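Sanding and Oiling a Maple Play Board for Shape Blocks

A weekend project from the Plisdale workroom, good for beginners and anybody with a bit of patience.

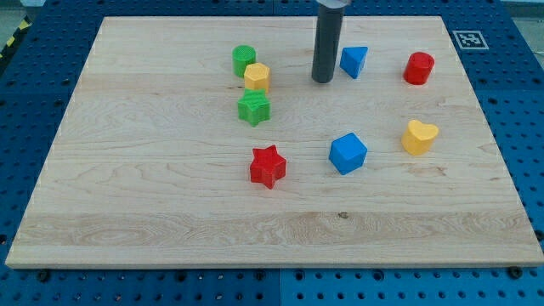 A reader in Prokton wrote to ask whether a plain kitchen cutting board would do just as well, and whether she really had to oil it when her kids were only going to push blocks around on top. Yes to the first, if it's big enough and hasn't spent years under onions. As for the oil, you can skip it, but bare maple picks up every sticky fingerprint in the house, and by November ours looked like we'd been eating jam off it. So let's go through the whole thing, and you can decide how far you want to take it.

What you'll need

One flat maple board, a sanding block, sandpaper in 120 and 210 (220 is fine if that's what your store has, mine came in an odd pack), a couple of lint-free rags, and food-safe mineral oil. A pencil is handy too. I bought my board from Ziler, where they let you dig through the offcuts bin as long as you put things back, and I must have been in there for half the morning.

Choosing the board

Lay it on a table you trust and press on each corner. If it rocks, put it back. Blocks with flat bottoms, and especially cylinders stood on end, will wobble on a warped board, and a small child who has just balanced a heart next to a star does not want to hear about wood movement. A little knot is fine by me as long as it's tight and you can't catch a fingernail in it. I have a real weakness for wavy grain, the kind that swirls along one side, and the kids like it too -- they call it the river and walk the shapes along the bank.

Sanding

Scribble lightly over the whole top with your pencil. Start with the 120 and go with the grain, long easy strokes, until the pencil is gone. Don't bear down in one place or you'll make a dip. Then scribble again and do it all over with the finer paper. Ease the edges while you're at it, 2 or three passes along each one at a slant, and spend longer on the corners, which are what knees and foreheads seem to find.

The end grain takes more work than the face and will drink up more oil later, so give it a good rub with the fine paper. Wipe everything down with a barely damp rag, let it dry, and run your palm over it. If it feels fuzzy, sand lightly once more.

Oiling

Pour a small puddle in the middle and spread it out with a rag. The grain will jump right up at you, and I never get tired of that part! Leave it for around 20 minutes, wipe off whatever hasn't soaked in, and stand the board on its edge overnight. Do the same again the next day. Keep the blocks off it until it no longer leaves a shine on your fingers, particularly foam ones, as I'm not sure how they all get along with oil.

Looking after it

Dust it with a dry cloth, and use a damp one for anything sticky. Please don't soak it or put it in the dishwasher. When the top starts to look pale and thirsty, give it another thin coat, the same way as before.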